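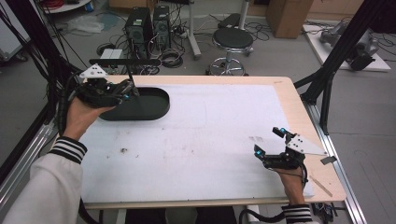

A reader of the first release wrote to ask why every blurb in it seemed to be about a woman going back to the seaside town where she grew up, and whether we had broken the sampling. We checked. The sampling was fine. Publishing had simply had that sort of year.

Rirkstead Blurbs
A small set of back-cover copy, with reader reactions

Rirkstead Blurbs is a collection of 800 back-cover blurbs from novels, each one paired with short reactions from readers who had never seen the book. It was put together at Prollmont, a small press that has written a lot of back-cover copy over the years and had begun to suspect that some of it was putting people off.

The set is meant for anyone who wants to study how blurbs work, or fail to. It is text only and small enough to open in a spreadsheet, although your spreadsheet will have its own ideas about the date column.

What's in the folder

blurbs.csv – the blurbs, one per row
reactions.csv – what readers made of them
genres.txt – the genre list, including the argument about "upmarket"
changes.txt – what changed between releases, with some muttering
licence.txt – please read it, it's short

Columns in blurbs.csv

blurb_id: A number. The gaps in the numbering are blurbs we took out at the request of the people who wrote them.

text: The blurb itself, with the title, the author's name and any quotes from other authors removed. Anything over 100 words was left out, which cost us most of the epic fantasy.

genre: One label per book, chosen by us from the list in genres.txt. Plenty of books deserved two labels. They got one.

stage: Either "draft" or "printed". Drafts come from our own files and tend to be more honest about the plot.

secret: Yes or no. Marks whether the blurb promises a secret, a buried past, or something that will change everything. We added this column as a joke and it is now the one people write to us about.

Columns in reactions.csv

blurb_id: Matches the other file.

reader_id: A code, handed out at random. We don't hold a key.

open_it: From 1 to 5, how likely the reader would be to open the book after reading the back. A 3 means "maybe on a plane".

guess: The reader's own guess at what the book is about, in a sentence. Spelling left as typed.

gave_up: Ticked if the reader stopped before the end of the blurb. This column depends on people owning up, and we assume a few didn't.

How the reactions were gathered

There were 73 readers on the panel, all adults who told us they had finished at least one novel in the past year. We took their word for it. Each reader got a batch by email and answered on a plain form built in Plekico, our in-house survey tool, which has one colour and one font and has never crashed in a way we could reproduce.

Readers didn't see covers or prices. Blurbs came in a different order for each person, so that no single thriller would always have to follow the one about the lighthouse. Nobody was asked to read more than one batch in a sitting, but the time stamps suggest that a few keen souls did the lot after midnight.

Payment was in book vouchers. Two readers asked for cash and were given book vouchers.
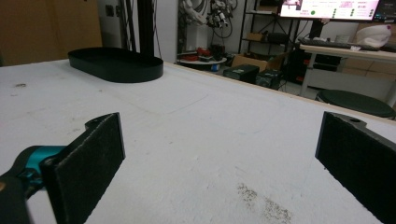 Known problems

The genre labels are ours and they lean toward what we publish. Crime is sliced very finely. Science fiction is one big bucket with a dragon in it.

In the first release, 63 blurbs were in there twice, once as a draft and once as printed, with nothing to link the pair. The current release has a pair_id column in blurbs.csv for those rows and leaves it blank everywhere else. If you worked out averages on the old version, we're sorry, and you may want to sit down before running them again.

Apostrophes went through at least three kinds of software on their way here. Most survived.

Some of the printed blurbs were supplied by Dhillon, a distributor with a long backlist. That portion is older than the rest and much fonder of the word "sumptuous". If you're comparing drafts with printed copy, leave the Dhillon rows out or at least look at them separately. They're marked in the source column.

The score for open_it is about the blurb alone. It can't tell you whether the book sold, and we'd be grateful if people stopped emailing us sales forecasts built on it.

What to use it for

Comparing how drafts and finished blurbs land with readers. Teaching a class on copywriting. Checking whether your favourite opening line has been used before (it has).

Please don't use it to train something that writes blurbs and then send us the blurbs. We have a drawer of those already.

Removal

If you wrote a blurb in this set and would like it gone, write to the address in licence.txt with the first few words and we'll take it out of the next release. You don't have to give a reason. One person gave four pages of reasons, and they were better written than the blurb.

Releases

The next release is planned for March. It will add a column for blurbs that end on a question, once we have agreed on what to do with the ones that end on three.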